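Project report: planning the gripper budget
Wongsuwan robotics group, second year

5. What we spent and what we would buy next

Our total for the year was 2,044 pounds, and working out where it should go was one of the best parts of the project! We had expected to spend most of it on the arm. Once we had priced everything, the arm came from the department store cupboard and the real question was the hand.

We compared two parallel grippers. The Kuken costs 382 pounds and comes with its own controller. The Plesetti is cheaper at 300, but the controller is extra and the spare fingers are sold only in pairs. We went for simulation first, before ordering either – a month of trying things out on screen costs nothing but evenings, and we learned a huge amount about what we need.

5.1 Picking test objects

In the Dronoritz simulator we can give the gripper all sorts of shapes, so we picked awkward ones on purpose. Flat faces meeting at sharp edges, with a point at each end, make you think hard about finger width and pad material. 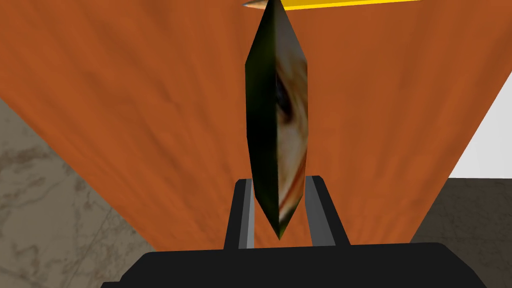
Our reviewer from the year above wrote that we should keep 40 pounds back for finger pads, as soft ones wear out long before the motor does. We had left pads out completely, so they are now on the list.

5.2 Still to decide

Delivery for the Kuken is up to six weeks, so the order has to go in by February. We also need a quote for the mounting plate, and a second one for cables.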